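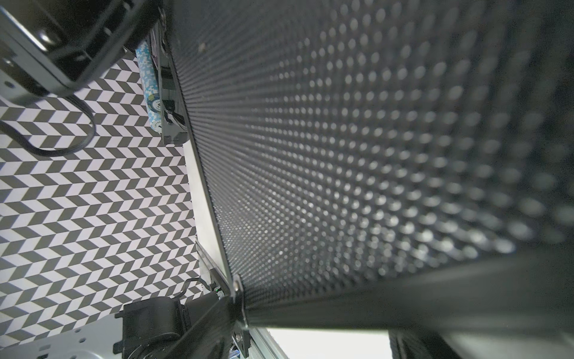 Manipulation software group, weekly meeting
Feb 11, 2020, 10:00, small meeting room

Present: Iestyn Meredith (chair), Hatsue Ueda (minutes), Zaidi, two from the planning side by phone
Apologies: none

1. Previous minutes
Accepted with one correction. The item on the gripper driver should have said the timeout was raised on the test branch only. Main still has the old value.

2. Wrist camera calibration
Hatsue reran the hand-eye calibration on the left arm with the new Javness routine. It used 53 poses and converged on the first try. The old routine dropped poses without logging which ones, and that made last month's numbers hard to trust. The new one writes a line for each pose it rejects. Iestyn asked that the log go into the same folder as the result file.
The right arm has not been redone. Zaidi needs it for replay on Friday, so it goes first.

3. Perception
Chip stack segmentation still splits one stack into two when the stack is tall and seen from the side. Hatsue thinks the speckled edge markings are the cause. She tried a merge step based on depth, and it helped on the older recordings but slowed the node down. To be profiled before anything is merged.
Perforated metal also came up. The depth filter keeps some of the holes and fills others, and the planner then gets a surface full of small gaps. Agreed to put the panel in the scene model as a solid box and mask it out of the depth input. Ticket 678 covers this and can be closed when the mask is in.
The patterned table surface was raised again by the planning side. Plane fitting works on it. Feature matching does not, with too many repeated corners. No change for now.

4. Planner
Graltavix 3 is installed on the test machine. Joint limits load correctly. Cable clearance is not modeled, and two plans in replay brought the forearm closer to the cable loop than anyone liked. Iestyn will add a keep-out volume by hand until the planning side has a proper way to describe cables.
There was some discussion of whether the gripper fingers should be filtered from the wrist view by a fixed mask or by rendering the model. Fixed mask for now, one per finger opening. Zaidi does not agree and asked for this to be noted.

5. Logging and replay
Tekirell now replays a full session with camera and joint data in step. There are 937 sessions in the store. The ones recorded before August have the old time stamps and need the converter run first. Zaidi will run it overnight and post a list of any that fail.
The viewer still crashes when a session has no wrist stream. Known, low priority.

6. Any other business
Please stop committing local paths to the launch files. It broke the nightly build twice.

Actions
Hatsue: right arm calibration, before Friday
Hatsue: profile the merge step
Iestyn: panel box, depth mask, ticket 678
Iestyn: keep-out volume for the cable
Zaidi: run the converter on old sessions, post failures
Planning side: short note on cable modeling

Next meeting same time next week. Closed at 10:50.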